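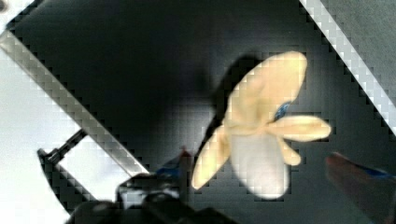

Fig. 7. Five-bladed part with blue hub.

Section 4. Fitting and cleaning the fan blades

These steps apply to the Prurkitz desk fan. Read them through before you start. Keep the guard screws in a dish — they are small and roll easily.

Caution: Switch off and pull out the plug before you open the guard.

Removing the blades

1. Stand the fan on a firm, level table.
2. Undo the screw at the bottom of the guard and open the clips.
3. Lift off the front half of the guard.
4. Hold the blades still with one hand and turn the locking cap clockwise until it comes free.
5. Pull the blades straight towards you, off the shaft.

Note: The locking cap has a left-hand thread. Do not force it the other way.

Cleaning

6. Wash the blades in warm water with a little washing-up liquid. Do not use a dishwasher or scouring pads.
7. Leave to dry fully before refitting.

Refitting

8. Line up the slot in the hub with the pin on the shaft and push until it stops.
9. Turn the locking cap anticlockwise, finger tight only.
10. Close the guard and replace the screw.

Caution: Never run the fan with a cracked or bent blade. Order a new set from Stakar, part number 608.

If the fan shakes on the low setting, switch off and repeat steps 8 and 9.

Page revised 10/11/2025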